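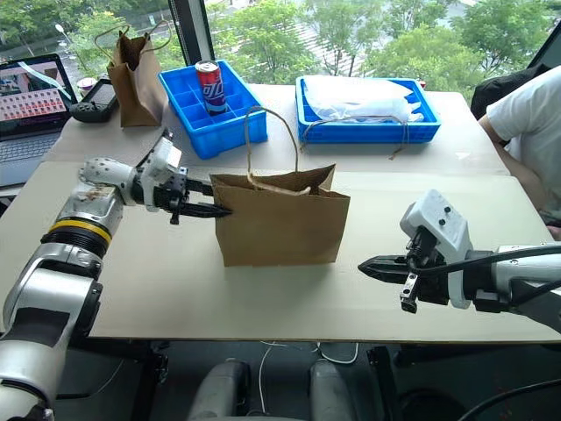
Helar Foods in Pluvundale stopped handing out plastic bags in May. I've been doing the weekly shop there the whole time, so a few notes.

Paper bags cost 35 cents. They were 14 when the change came in. The price went up over winter and there was no sign about it, it just showed up on the receipt.

The ones with twisted handles hold up fine for bread, cereal and tins if you keep the tins low. Milk is the problem. Two litres straight from the fridge sweats and the bottom goes soft before you reach the car.

I counted what was under our sink last night. 23 paper bags, all folded flat. We own five cloth ones and they live in the boot, where I remember them at the checkout.

Uses so far: lining the compost caddy, ripening avocados, covering school books, posting a jumper to my sister in Veststead. The council takes them in the yellow bin if they're dry and have no food on them.

Someone asked about the Sarmiento Road shop. They still have free cardboard boxes by the door. Get there before lunch, the good ones go early.

Also, if you bring your own produce bags to Helar, tell them before they weigh anything. Mine weighs 14 grams. It's not much on potatoes but it adds up on cherries.

October 19, 2022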